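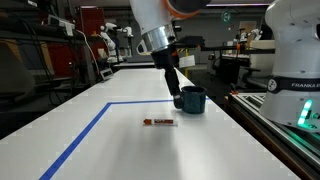
The mug problem

I'd been at Prondlow for less than an hour when Nima Arabzadeh handed me a coffee and told me to think very hard about how I'd picked it up. I couldn't tell him a thing, of course! My hand just went and did it.

Nima writes grasping software, and his latest planner, Soltani, has a lot to say about mugs. Give it a view of the table and it comes up with 300 possible grips, throws out the daft ones (through the table, elbow in the neighbouring arm) and scores whatever's left. Then it picks one and the gripper goes down to the rim. All that takes 20 milliseconds, and the moving takes far longer than the thinking.

I'd assumed the arm would be the clever bit, but most of the talk in the lab is about Deltau, the perception code that feeds the planner. Shiny glazes are a pain, apparently, and so are speckled ones. The old version would look at a dark mug and see two halves of something, or a hole (I have mornings like that). Blue tape on a white table it copes with fine, and a marker pen lying nearby just gets filed as a thing to keep clear of.

"It's the handover between the two that eats my week," Nima said, scrolling through a log as long as my arm. The next release is due in April, and he wants bowls in it.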